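1/13
End of term thread from the Jarlow student robotics club, where we have spent since November teaching a two-armed machine to pick up after an imaginary hotel guest with terrible snacking habits.

2/13
The assignment, as Sevim Oral wrote it on the whiteboard: "Litter on floor. Litter in bin. Do not hit bed." It's still up there. Somebody has since underlined the third sentence twice.

3/13
Our team is called Tirnix. The other team is Gonell. They have matching hoodies and a logo. We have a shared folder called FINAL_final_use_this and a deep mistrust of it.

4/13
You drive the arms yourself, over and over, and every clean run gets saved so the software can learn from it. Sevim calls this teaching by demonstration. Daniyal calls it doing the chores yourself with extra steps.

5/13
I was put on arms because I play a lot of video games. Turns out – sorry, Mom – that helped for the length of one afternoon. Games don't have carpet. Carpet grabs things. I came down too low on my very first try and pushed a candy wrapper across the room like a tiny snowplow.

6/13
The plan we landed on: left arm takes care of the bin, right arm goes and gets the trash. Bottle first, then the chip bag and the wrappers.

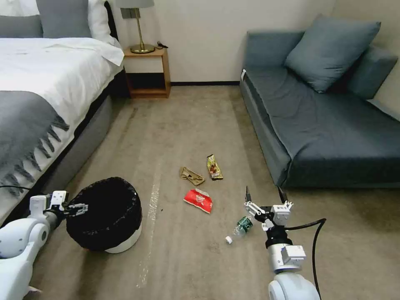 Right gripper open over the bottle in that one, closed on it in the next:

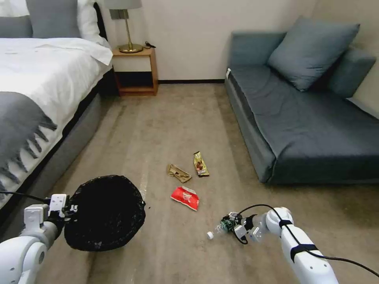

7/13
The bottle is my favorite. It has a shape. You can look at it and know where its middle is. The label even gives you something to aim for. If all trash were bottles I would be a very calm person.

8/13
The flat stuff is another matter. Try picking a squashed paper wrapper off a rug while wearing oven mitts and looking through a mail slot. Vija Lūse can do it in one go. She won't say how. I've asked nicely and I've asked with donuts.

9/13
We had a long argument about the bin. Yurani wanted it left standing and everything dropped in from above. I wanted it tipped so the mouth faces the litter and the right arm has less of a trip. Yurani's way is tidier. Mine is shorter, and also puts a bin on its side in a room we're supposed to be cleaning, a point she has made to me more than once, including by text at 6 a.m.

10/13
Ramesh Kashyap runs the scoring. 20 minutes a team, points for each piece that ends up in the bin, points off for touching furniture. The blanket on the bed has tassels. The tassels count as furniture. I appealed this ruling and lost.

11/13
Things written in our lab notebook in my handwriting, with no memory of writing them:
– "cable!!! again"
– "why is left slower on Thursdays (it isn't)"
– "chip bag = enemy"
– "ask Daniyal if he moved the lamp" (he says no)

12/13
Saved runs as of tonight: 1121. A good chunk of those are Vija's. A fair few of mine are marked "usable?" with the question mark in Ramesh's handwriting, and I've chosen to read it as encouragement.

For people asking in the replies: yes, freshmen can join. No, you don't need to know how to code on day one. You do need to be okay with someone watching over your shoulder and breathing in loudly when you miss.

13/13
Still to do before the run against Gonell: more practice on the flat wrappers, tape down the cable on the left side, settle the bin question with Yurani, and vacuum my own room. My roommate has seen this thread and would like that last one moved up.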